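Porta de correr Gradholm 82 para interiores

A Gradholm 82 é uma porta de correr suspensa para vãos interiores, indicada para separar cozinha e sala, fechar um roupeiro ou dividir um escritório. Corre por fora da parede, numa calha superior, e dispensa guia embutida no pavimento.

A folha tem 82 cm de largura e 2000 mm de altura. Por encomenda, pode ser cortada na base até 2 cm, já com o remate feito em fábrica. Acabamentos disponíveis: branco mate, carvalho claro e cinzento — este último só em folha lisa. 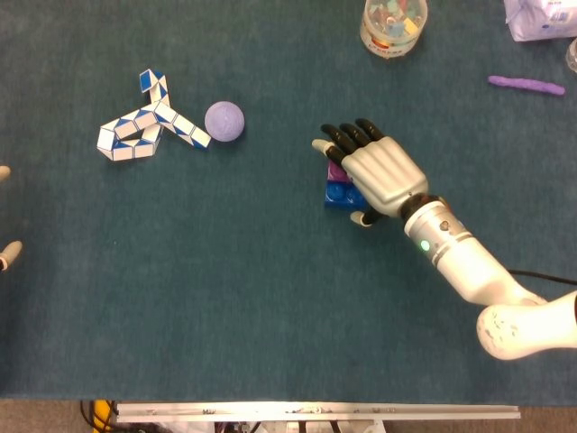
Calha e ferragens

A calha Brellby é fornecida com dois carros de rolamento, batentes e amortecedor de fecho. O puxador é vendido à parte. Para paredes de gesso cartonado é necessário um reforço em madeira ao longo de toda a calha.

Montagem

Verifique o nível do lintel antes de furar. A folha deve ficar suspensa antes do ajuste dos carros, que se faz com chave sextavada pela frente. O guia inferior aparafusa-se à parede ou ao rodapé. Recomendamos duas pessoas para levantar a folha.

Encomenda

Referência 1421. Indique o lado de abertura e o acabamento pretendido. As folhas cortadas à medida não têm devolução — confirme as cotas do vão com o nosso balcão antes de encomendar.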